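Pliralport Tilt Tray Bench — virtual cell for arm and gripper work

Version 4 notes, with the knob slip fault explained

The Tilt Tray Bench is our favourite cell in the whole Pliralport library, and we're so pleased to have it back in the catalogue after pulling it in July. It gives you a shallow tray on a centre post, a small white ball, a green target spot to bring the ball to, and a round black knob beside the tray for the gripper to hold. It sounds easy. Spend an afternoon with it and you'll find out how much there is to learn from one little ball! 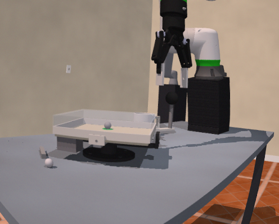 We pulled it over a fault we're calling knob slip, and we'd like everyone still running version 3 to read this part properly.

Nermina Vidmar at Valodden was the first to report it. Her controller would close on the knob, the grip signal would read closed, and partway through a tilt the fingers would lose the knob and carry on down toward the table. The arm didn't stop. As far as the safety monitor knew, it was still holding something. In her log of 97 runs it happened 8 times, always on the steeper tilts.

In simulation that costs you a run. Mohmand were getting ready to move the same controller onto a real arm, though, and there a finger pushed into a bench top means a bent finger at the very least, and a hand could be in the way. That was enough for us to take the page down the same afternoon.

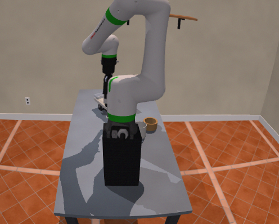 Mirsad Zupan found the cause after a long week of replaying logs. Version 3 worked out the grip signal from finger position alone. If the fingers stopped near the width of the knob, the bench called it a grip, whether or not there was any contact force behind it. A slow slide off the curved side of the knob kept the fingers close enough to that width to fool it.

What's different in version 4:

Grip signal now needs finger position and contact force together.
Losing contact during a tilt raises a stop right away.
The stop holds until you clear it yourself — no automatic restart.
Knob friction is a setting you can change, with a low value included so you can bring on a slip when you want one.
The wrist view is recorded alongside the force log, on the same clock.

The last one is the change we're most excited about. Having the fingers and the force reading side by side makes it so much easier to see where a grip starts to go, and Ljubica Vlachou has already caught two bad approach angles with it that had nothing to do with the original fault.

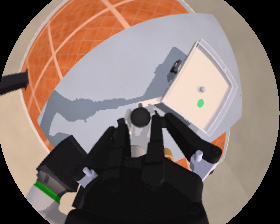
Old controllers will load without changes, but please don't assume an old pass is still a pass. Run your full set again with friction on the low value before you trust it. If a controller was tuned on version 3 and has since gone onto hardware, keep the arm at reduced speed and people outside the guard until that's done.

Known issue: at the very lowest friction setting the stop can trip on a perfectly good grip. We'd sooner have that than the other way round, but Gorazd Ionescu is working on it. 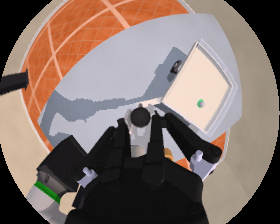 Wrist view, with a round knob or ball between the fingertips and the tray to the right.

Works with: Nunmont arm controller, version 4 or later
Supplied as: cell file, tray and knob models, sample logs
Upgrade from version 3: no charge
Fault reports: Panagiotis Omerović, bench support. Please attach the force log as well as the wrist view.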